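# Call for participants: walk audit and bike count in Etlow

Etlow has been promised safer streets several times. We have the maps, the colored-marker drawings and the vision statements to prove it. What we don't have is a decent record of how people on foot and on bikes get through town on an ordinary day. Plilell is looking for 27 people to help make one. 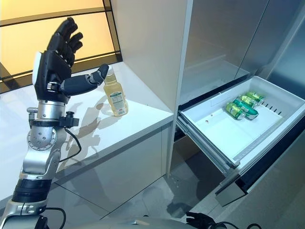 ## What we want to find out

The city says walking conditions on Oosthuizen Avenue have improved. Maybe they have. The evidence offered so far is a count of new signs, and a sign doesn't shorten a crossing or slow down a turning truck. We want people to walk and ride the same routes at different hours and write down what happens at each crossing: how long they waited, whether drivers yielded, where the sidewalk quit on them.

We have our own suspicions about the results and we'd like you to ignore them. If the avenue turns out to be pleasant, write that down. An audit that finds only what the people running it hoped to find is worth very little, and city staff will be right to say so.

## Who should apply

You should be 18 or older and live, work or go to school in Etlow. You don't need to be an advocate. We would prefer that at least half the group weren't, as the same faces show up to every meeting and already know what they think. People who mostly drive are welcome. So are people who believe bike lanes are a waste of paint, provided they are willing to stand on a corner and count.

We especially want to hear from:

- people who use a wheelchair, walker or cane
- parents who push strollers to school drop-off
- night shift workers
- anyone who rides a bike because the car is broken or there isn't one
- regular riders of the 67 bus

## What you would do

Participants take part in one training evening and 4 field sessions during April. Each session lasts two hours, including the time it takes to hand in your sheets. You'll work in pairs on an assigned route or at an assigned corner. We try to honor requests, but not everyone can have the corner by the bakery.

Walkers fill out a paper form at each crossing. Riders do the same at set stops, never while moving. Counters tally people passing a line on the sidewalk or street, by direction and by mode.

You may have heard that Fluvix, the app used for the last city survey, will do all of this for you. We tried it. It recorded one of our bus rides as a very fast bicycle trip. Participants may use it alongside the paper forms if they are curious, but we won't be using its numbers in the report.

Sessions go ahead in light rain. We cancel for lightning and ice, by text message, no later than an hour before the start.

## What you get

A stipend of $67 for finishing the training and all the field sessions, a reflective vest, and bus fare. If you drop out partway, we pay for the sessions you completed. You will also get the full set of results, with names removed, at the same time the city does.

We can't promise that anything will be built. Past reports have been received with thanks and put on a shelf, and this one could join them. If you need a guarantee before giving up your evenings, this probably isn't for you.

## How to apply

Send us a short note by Sunday, April 2, 2023, through the contact form on the Plilell site or by dropping it in the mail slot at our office. Tell us:

1. how you usually get around
2. one crossing in Etlow you avoid, or one you think works well
3. which evenings and mornings you are free
4. anything you need in order to take part, such as an interpreter or a shorter route

No résumé, please. We'll reply to everyone within 5 days, including the people we can't place. If more people apply than we have room for, we will choose for a spread of ages, neighborhoods and ways of getting around, and keep a waiting list for dropouts.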